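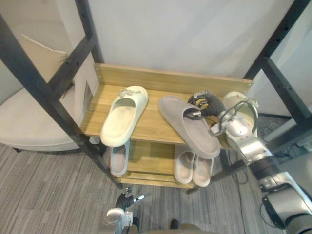
The Reller Shoe Rack, small size

I made the first Reller for my own hallway, where the slides and sandals had been piling up by the door for years. It's a small rack, and I've kept it small on purpose. You get a top shelf with a raised back panel, a second shelf underneath, and a bottom rail close to the floor. The wood is oak-coloured and I leave it pale, with a clear oil and nothing else (I tried a dark stain once and went right back).

The back panel is my favorite bit! Slides love to shoot off the far side of a shelf when you kick them off in a hurry, and then you're on your knees fishing behind the furniture. With the Reller they bump the panel and stay put. Big chunky soles are fine up top. I keep the ones I wear every day there and the softer, flatter pairs below, toes out, so I can grab them without looking.

It's meant for slides, sandals, sneakers and kids' shoes. Tall boots won't fit on the lower shelf, sorry. If boots are your thing, look at the Cleler, my taller rack with a single open shelf.

Putting it together takes one screwdriver and 2 hands. Stand the sides up, fit the bottom rail first, then the lower shelf, then the top. Leave the screws a little slack until everything is in, then go around and tighten them all. It sits happily on carpet, but press down on each corner before you load it up, and on a thick pile give the screws another turn after a week.

For cleaning, a damp cloth and then a dry one. Muddy soles should dry off somewhere else first, please.

Price is $55, item number 3928. Orders go out from my shop in the order they come in, and the next batch of the Cleler will be ready in September.

Last updated July 12, 2026

Contact | © 2026 Zosum | Back to top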